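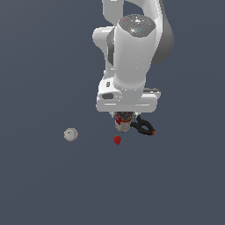

Another year, another round of people telling me I'll have a machine emptying my dishwasher by April. I've been hearing some form of this since I was a kid and I'm still standing at the sink. What gets me is how tidy the tests are. A can, a baseball, a strawberry and a pair of scissors on a plain gray floor, in a simulator, with one white arm over the top of them. My kitchen counter has never been that clean, and the strawberries in it come in a box with a wet paper towel stuck to the bottom. Can anybody point me to one chore, start to finish, that a machine you can buy today does in a normal house without a person hovering over it? Vacuums don't count. I own one and it eats shoelaces.

– gravelroad_pete

Posted January 14, 2024

------

dunnock37 wrote:

Dishwasher. Washing machine. Dryer. You're surrounded by them, you just stopped calling them robots once they worked.

------

gravelroad_pete wrote:

Those do the middle of the chore. I carry the laundry down, sort it, load it, move it over, fold it and carry it back up. The machine gets the part that was easy to put in a box.

------

BTamihana wrote:

Shop-floor person here. I run second shift at a packing plant and we have two arms on the line, both bought through a dealer called Hunside. They stack cartons. All the same carton, all day, and they're very good at it. When we switched to a carton with a hand hole cut in the end, the suction cups kept landing on the hole and we had an integrator in for most of a week. Would I give them back? No, my shoulders like them fine. Would I let one put away groceries? Also no.

I do think Pete is being unfair about the simulated stuff. You have to start someplace, and breaking a pretend strawberry is free.

Bronwyn

------

gravelroad_pete wrote:

Sure, and a pretend strawberry doesn't squash unless somebody sat down and told it how. That's my whole complaint. Show me a real one, ripe, with the can still cold and sweating next to it.

------

oldtimer_rivera_st wrote:

My brother-in-law put money into one of these outfits. He's been sending me clips for two years. Every clip is the same towel.

------

Ingvild Aasen wrote:

I work on grasping, so take this with whatever salt you like. I think Pete has the wrong villain. Squashing fruit is a fair worry, but the thing that eats my week is stuff lying close together.

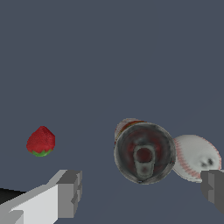
Say you want the can and there's a ball right up against it. A two-finger hand needs room for a finger on each side. If the ball is sitting where one finger has to go, you can come in from another angle, nudge the ball out of the way first, or grab and hope. A five-year-old picks one of those without thinking. We spend a lot of effort getting a program to pick one, and then it picks wrong when the can is on its side instead of standing up. The strawberry off by itself is the part I'd worry about least, as far as getting the fingers around it goes.

So I agree with the skepticism about April. I don't agree that plain backgrounds and a few objects mean people are cheating. If it can't do three things on a bare floor it can't do your counter.

------

dunnock37 wrote:

OK but doesn't that make Pete's point for him? If a can next to a ball is still a research problem then a junk drawer is science fiction.

------

Ingvild Aasen wrote:

For a home product at a price people would pay, yes, I'd call the junk drawer a long way off. Picking loose parts out of a bin is done in factories right now, for parts somebody chose and lighting somebody set up. People see that and assume the drawer is next. It's a big jump.

------

BTamihana wrote:

"Parts somebody chose and lighting somebody set up" should be printed on the side of ours. We had a skylight cleaned and lost half a morning.

------

fokness_fan wrote:

You're all going to look silly in a few years. People said the same about phones. My cousin saw the Budik arm load a dish rack at a trade show and it didn't drop a thing.

------

gravelroad_pete wrote:

Whose dishes? Were they dirty? Did it scrape the plates? Was there a guy with a controller behind the curtain? I'm asking for real. If it took a lasagna pan off a table and got it into the rack I'll mow your lawn.

------

fokness_fan wrote:

I think it was plastic plates. I'll ask him about the guy.

------

oldtimer_rivera_st wrote:

Plastic plates and a towel. We're getting there.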